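Misting, and Other Things I Got Wrong About Ferns

I have become a fern person. It crept up on me over the summer and by September there was no hiding it, because the bathroom windowsill was full and the overflow had started moving down the hallway.

The first one was a maidenhair, which any sensible person would have talked me out of. I bought it at the Kandpal nursery out past the rail yard because the leaves were moving a little in the draft from the door and I thought it was the prettiest thing I had ever seen. It lasted 19 days. I went straight back and bought another one!

Geeta Sisodia, who runs the fern table there, asked me how I'd been watering and I told her proudly that I misted it every morning and every night. She made a face. Misting wets the leaves for a few minutes and then the air goes right back to being as dry as it was, and meanwhile my poor plant was sitting in soil like a cracker. What a maidenhair wants is damp roots, all the time, no exceptions for long weekends.

So now I check the soil with a finger before I've had coffee. If the top feels even slightly dry, it gets a long slow drink until water comes out the bottom, and then I tip out whatever collects underneath. The second maidenhair is still with me and has put out so many new fronds (they come up black and wiry, with tiny curled fists at the end) that I've had to turn the pot to give them room.
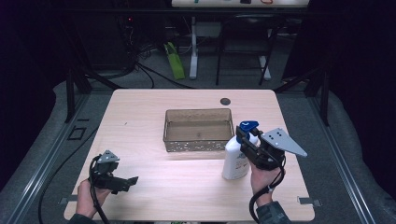 The Boston fern is a whole different animal. It forgives everything. I left it on the back porch through that awful hot stretch, forgot it for four days, and came home to something that looked like a broom. I cut it down to two inches, put it in the shade, and it came back thicker than before. If you're starting out, please start with one of these and not the way I did.

Then there's the bird's nest fern, my current favorite. Big glossy leaves, bright green, all unrolling from a fuzzy brown middle. Do not pour water into the middle! I did that for weeks and the newest leaves came up with mushy brown tips. Water around the outside, close to the rim of the pot, and leave the center alone.

Light is the part I'm still working out. My bathroom window faces north and everything in it is happy. The hallway gets an hour of strong sun late in the afternoon, and the button fern I put there went pale and crispy on one side. I've hung a thin curtain and it seems to be sulking less.

Next on my list is growing some from spores, which sounds completely impossible and which I can't wait to try. You lay a ripe frond on paper, wait for the brown dust to fall, sprinkle it on damp peat under a lid, and then stare at nothing for a couple of months until a green film shows up. My neighbor Bohdan Hrytsenko has done it with a hart's tongue and has offered me a frond from his. I'm picking it up after dinner tonight.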